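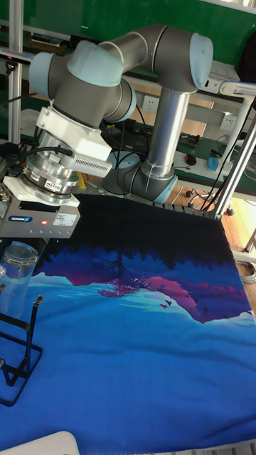 Skoltwood Printed Table Cloth

3 min read

The Skoltwood is a heavy cotton cloth for work tables, craft tables and kitchen tables that get used every day. It comes printed on one side and plain on the other. The print goes right to the hem, so there is no blank border to line up when you lay it.

Most people who buy from us already have a cloth that slides. The Skoltwood is woven a little tighter than our older Jetholm cloth and has a brushed back, and it stays where you put it on wood, laminate and painted surfaces. On glass it will still move, and we suggest a thin felt underlay.

Sizes and fabric

The standard cloth is 223 cm long and fits a table for six with an even drop at both ends. The short cloth is for square tables and benches. Both are 100% cotton, hemmed on all four sides with mitered corners. Fabric weight is the same for both.

Allow for shrinkage. The cloth loses up to 2% in length on the first wash and very little after that. If your table is at the upper limit of a size, order the next one up – we would sooner exchange an unwashed cloth than hear about a short one.

Colors

Current prints are navy, brick and moss. The navy is the darkest and hides tea and pencil marks best. Brick will be back in February. Prints are made in batches and the shade can vary slightly from one batch to the next, so order matching cloths together.

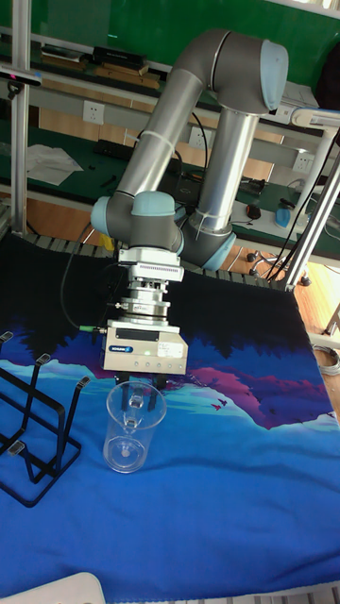 Menon wrote to us that the navy took four washes to soften and that the fold lines were still there after the second one, even with a warm iron. That matches what we see here. The cloth is packed flat and tight, and the center fold is the last to go. Iron it damp, from the plain side, and leave it on the table overnight before you judge it.

Washing

Wash at 40 degrees with similar colors. Wash the first time on its own, as the darker prints give off some dye. Do not use bleach or a stain remover with bleach in it. Line drying is best. Tumble drying on low is fine but adds to the shrinkage.

Grease should be treated the same day with dish soap and cold water. Wax can be scraped off once it is hard, then ironed out between two sheets of plain paper.
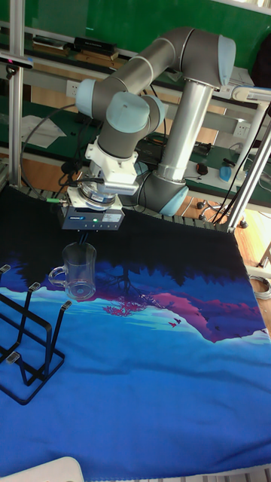
The cloth is not coated. Spills will go through if they are left, and hot pans need a trivet. If you want a wipe-clean surface, look at the Gureo range, which has an acrylic finish and comes in the same prints. The Gureo is stiffer and does not hang as well at the corners – it suits a table that is mostly for paint and glue.

Ordering

Cloths leave the warehouse within 4 working days. Orders placed before noon are packed the same afternoon when the print is in stock. Fabric swatches are free, up to three per order, and come with a care card.

Trade buyers can order in packs of 20, one size and one print per pack. Mixed packs are not available at the trade price. Unwashed cloths can be returned in the original band.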